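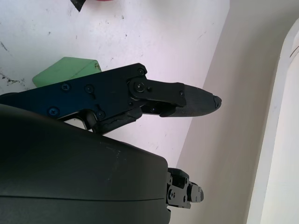

Reading time: 2 minutes

Unit 9: Musical pitch and the tuning of instruments

Read this before the Greenwood lab session. Bring a tuner app or a fork. The library copy of the Fenis workbook covers the same ground in chapter 11.

Frequency and pitch

A sound wave repeats a certain number of times each second. That number is its frequency, given in hertz (Hz). A higher frequency is heard as a higher pitch. Most orchestras tune to the A above middle C, set at 440 Hz. Double it and you get the next A up, 880 Hz. Halve it and you get 220 Hz, the A below.

The distance between a note and its double is called an octave. In Western music the octave is split into 12 steps, called semitones.

Equal temperament

On a modern piano every semitone has the same ratio, the twelfth root of 2, or 1.0595 to four places. To go up one semitone, multiply by this number. To go down, divide.

A up to A sharp: 440 x 1.0595 = 466.2 Hz
A down to G sharp: 440 / 1.0595 = 415.3 Hz

Equal temperament lets a player use any key without retuning. The cost is that most intervals are slightly off from simple whole-number ratios. A pure fifth is 3:2, or 1.5. The piano fifth is 1.4983. Most people don't notice it. The major third is further out and easier to hear.

Beats

When two notes are close in frequency, the loudness rises and falls. These pulses are called beats. The beat rate is the difference between the two frequencies - 440 Hz and 443 Hz played together give three beats per second. Tuners listen for the beats to slow down and stop.

Problems

1. Find the frequency two semitones above 440 Hz.
2. A string sounds at 58 Hz. What is the frequency one octave higher?
3. Two forks give four beats per second. One is marked 440 Hz. List both possible values for the other.

Show your working. Answers go in the Umham folder by 4 p.m. on the day of the lab.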